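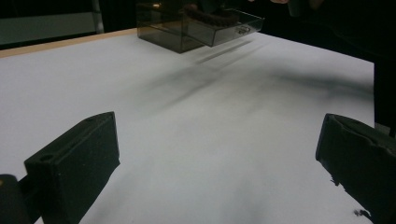
White tabletop with a pale wooden edge.

Getting the family photographs out of the cupboard

I have been promising an item on sorting old photographs since before Christmas, and several of you have been kind enough to keep asking for it (and one of you rather firmly, outside the post office, in the rain). So I've finally sat down with a pot of tea and my notes from the Larow Family History Circle meeting in April, and I'll try to put it all down in a sensible order, though I warn you now that I wander.

My own lot came to me from my mother's sister when she gave up the big house at Dretesau. There were biscuit tins, a hatbox, two albums whose pages had gone the colour of weak coffee, and a carrier bag which I took for rubbish and very nearly put out on a Tuesday with the bins. The carrier bag turned out to hold her whole childhood. I still go a bit cold thinking of it.

When I had been through everything there were 387 photographs, and that is after handing the duplicates over to my cousin. It sounds a terrible number and it did frighten me at first. What I'd say to anyone in the same boat is that most of them go very quickly. A beach is a beach, and once you know which summer it was, a whole packet falls into place together. The slow ones are the little studio portraits with nothing written on the back, and you can keep those until you've warmed up.

Find somewhere to spread out before you do anything else. I did my first session on the bed and lost a picture of my grandfather down behind the mattress for nearly a week. A good big table is the thing, and a light-coloured one is a great help, as the dark edges and the little deckled corners show up well against it. Those of us with dark tables can put an old sheet down. Keep cups of tea on another piece of furniture altogether. I know we all think we're careful.

Wash your hands and dry them properly. There was some friendly disagreement at the meeting over gloves. I tried the cotton ones and dropped everything, so I've gone back to clean bare hands and holding the prints by the edges, and I think most of the room was with me, although if you're handling negatives you may feel differently.

Now, the sorting. My instinct was to go by date, and I spent three evenings at it before admitting that I hadn't the faintest idea of the date of anything. Jinlong Ren, who gave the talk in April and whom many of you will know from the Thursday-afternoon reading group as was, put me right on this. He sorts by household first. Whose mantelpiece did it live on? Whose tin was it in? His view is that the way a family kept its photographs tells you something, and that if you tip all the tins into one heap you've lost it for good. He had done exactly that with his father's side, he told us, and had regretted it for years.

So I went back and did it by household, putting a slip of paper in with each group to say which container it had come out of. "Hatbox, bottom layer" has been more useful to me than I can say. Everything in the bottom layer of that hatbox was from before my aunt married, and once I'd seen that, the mysterious young man with the motorcycle made a good deal more sense. We shan't go into him here!

Within each household I made 4 piles, and I'll write them out plainly because I've been asked for them twice:

Know who and where.
Know who, don't know where.
Know where, don't know who.
No idea at all.

That last pile was enormous to begin with, and I shouldn't let it get you down. Leave it out for a few days if you can spare the space, and look at it as you go past. I recognised my great-aunt Ivy from the way she was holding a handbag. I'd looked at her face a dozen times and got nothing from it.

On writing names on the back, please use a soft pencil and press very lightly, with the picture face down on something clean and hard. Biro digs in and comes through as a ridge on the front, and felt pen can spread. The newer shiny prints won't take pencil at all, so for those I write on the paper sleeve instead. Put full names. My grandmother labelled a great many of hers "Me and Doll", which was perfectly clear to her and to Doll. Put "believed to be" if you aren't certain. Somebody coming after you will thank you for it, and a confident wrong name is very hard to shift once it has got into the family.

Albums are a subject in themselves. If yours is the old sort with paper corners, leave everything where it is and simply make notes on a separate sheet, page by page. The later sort with the sticky pages and the plastic film over the top is more of a worry. Some of mine lifted out as sweetly as anything and others wouldn't budge. Someone suggested dental floss, slid gently behind the print with a sawing motion, and I've had some success with it, but do practise on a view of a car park first. If it resists, stop and take a copy through a window of clear daylight with the page left as it is. I've stopped on one whole page of my parents' honeymoon and I feel quite peaceful about it.

Storage needn't cost a lot. You want boxes and sleeves sold as acid-free, somewhere dry and not too warm, which rules out the loft and the garage for most of us. Under the spare bed is very good. I had been using Fluvix pockets from the stationer's and found they were a bit tight for the older square prints, which bowed, so I've kept them for postcards and bought a roomier kind for the rest. Take out rubber bands and paper clips wherever you find them. I had one band that had perished and stuck itself right across a christening party, and I could have wept.

The part I've enjoyed most is asking people. I'd been putting it off until everything was neat, and that was silly of me. Take a handful round untidy. I took 9 from the "no idea" pile to a cousin of my mother's who is well into her nineties, over a plate of buns from Tang's, and she named seven people without putting her glasses on, and then told me a story concerning a goat and a Methodist minister that I have written down word for word. If you can, have a notebook with you and jot things down as they come, in the order they come. A phone left recording on the table does very well too, provided you ask first. Don't correct anybody. You can sort out which Arthur it was when you get home.

It can be a bit sad as well, and I think we ought to say so. There was an evening when I'd had quite enough of looking at people I couldn't ring up, and I put the lids back on and watched the snooker. The tins had waited all those years and they waited till the weekend.

As to throwing things out, I had many questions on this. You are allowed. I've let go of the blurred ones, and the zoo, and a long run of somebody's thumb. I kept one thumb, because I'm fairly sure it's my uncle's. If you have good views of streets or shops, or the old cattle market before it was built over, do offer them to the local studies shelf at the library before you part with them, even if there isn't a soul in them you know. They like to have a note of who they came from.

Our next meeting will be the usual bring-and-puzzle evening, starting at half past seven, and you're very welcome to bring up to three photographs that have beaten you. Between us we're fairly strong on uniforms and hats and rather weak on motor cars, so anyone with a car-minded husband, wife or neighbour might like to bring them along too. Please put your name on an envelope and keep your pictures in it, as we had a muddle last time and I went home with somebody else's bridesmaids. They are safe and in my bureau, if you are missing them.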